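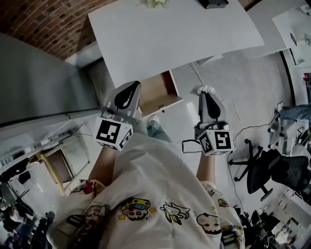 Right, equipment budget thread, as promised to the three of you who asked. We've got until the end of June to spend it or lose it, so I've been living in a spreadsheet. Grab a tea.

Where we are: two pairs of hand-held grippers, both doing full days. One person holds a pair, does the job with their own arms, and the recordings become training data for the arm we haven't bought yet. Yes, we're buying the hands before the robot. I'd do it that way round again.

My first draft of the budget was basically ARM in big letters and then loose change for everything else. Ginevra Sala (who has actual purchasing experience, bless her) sent it back with one comment: "and who is going to teach it?" Fair.

So draft two. The question was whether to get more grippers or better ones. I had quotes from Skutham and from Bitov. Skutham's are dearer but you can get every part separately. Bitov's come as a sealed unit, and if a finger goes you post the whole thing back and wait.

Fingers WILL go, by the way. Budget for fingers! I put in 2 spare sets per gripper and Ginevra doubled it without even asking me.

Same goes for the marker cubes. They're cheap to make, but a scuffed or bent face is a pain, and you only find out when you sit down to process the day's recordings. I've got a line for reprints now. It's 40 quid. Best value on the sheet.

Boring stuff I forgot completely in draft one:
- wrist straps
- cable covers for the floor
- somewhere to put everything down between takes
- props, as in the things you pick up

Props deserve their own post. Tissues are my favourite thing to practise on because they're fiddly and crumply and every one behaves differently, and a box costs next to nothing. Drawers are the opposite. You want several kinds, with different handles and depths, and they add up fast unless you know someone clearing out an office.

I do know someone clearing out an office now, as of this morning. More on that when I've borrowed a van.

Somebody asked what weight to look for. I can't give you a magic number, but please hold one out in front of you for 30 minutes before you sign anything. Not two minutes in a showroom. Jemham let us take a demo pair away and my forearms made the decision by lunchtime — lovely build, far too front-heavy for me.

People time is the biggest line by miles. I had us down for 300 hours of recording and thought that was generous. Then I added setup, breaks, checking and redoing the dodgy ones, and the hours of good data came out a lot smaller. If you're planning one of these, do that sum first and the shopping second.

The arm itself: Ranasinghe will lease, which I hadn't considered until last week. It costs more over the long run but it leaves enough this year for a third pair of grippers and all the spares. I'm leaning that way. Ginevra wants to see the service terms before she'll lean anywhere.

Still undecided on chargers versus spare batteries. If you've run a setup like this with three people going at once, tell me what you ran out of first, please. Replies are open and the sheet isn't locked until Ginevra signs it.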